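Home | About | Products | Service | Safety Notices | Contact

About Firkine

Firkine builds and repairs gripping tools for robot arms and for hand-held use. The company started as the tooling department of Lehner, a maker of packaging lines, and became a separate business when Lehner closed that department. We still work from the Drernmont site. Our customers are mostly small plants and research offices that need a gripper to match an arm they already own, along with a hand-held version that operators can use for demonstration and setup.

Our product line is short. The Prendalov gripper is sold in an arm-mounted version and a hand-held version. Both use the same jaw geometry and the same controller. Grip force is set as a value from 0 to 255, where 255 is the full rated force. Most of our service work consists of pad replacement, jaw alignment and controller checks.

The March fault

Customers often ask about the fault we reported in March, and it has affected how the company works, so the account is kept on this page.

During acceptance testing, an arm-mounted Prendalov closed at full force when it had been commanded to close at 20. The part in the jaw was crushed. The operator was outside the marked area and was not hurt. The controller log showed the correct command going out and the wrong value being applied. After a brief supply dip, the controller restarted and loaded its default force setting before it read the stored one. The default was 255. Any close command that arrived in that interval was carried out at full force.

We reproduced the fault on the bench by interrupting the supply on purpose. In 1040 test cycles it occurred 20 times. It did not occur in any cycle where the supply was held steady, which explains why our earlier testing had missed it. Those tests were run on a regulated bench supply and never included a restart under load.

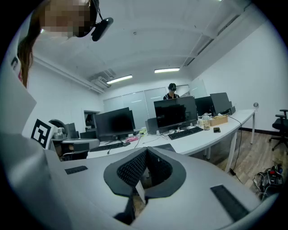 The correction has two parts. The default force after a restart is now zero, and the controller refuses all close commands until the stored setting has been read back and compared. If the two values do not match, the jaw stays where it is and the fault light comes on. An operator has to clear it by hand. The change applies to both versions, although the fault was only ever recorded on the arm-mounted one.

Units shipped before the correction can be updated at Drernmont or on site at no charge. Until a unit has been updated, keep hands clear of the jaw after any loss of power and cycle the gripper once with nothing in it before returning it to work.

How we test now

Supply interruption is part of every acceptance test. Each controller design also goes through a 365-hour endurance run with restarts at irregular intervals. Logs are kept with the serial number of the unit and are sent to the customer on request, including logs from units that failed and were reworked.

Reporting a problem

Stop the unit, leave the power connected if it is safe to do so, and save the log before restarting. The log buffer is cleared on restart in older controllers. Send the log, the serial number and the force setting in use to the service desk through the Contact page.

Page last revised Jul 22, 2020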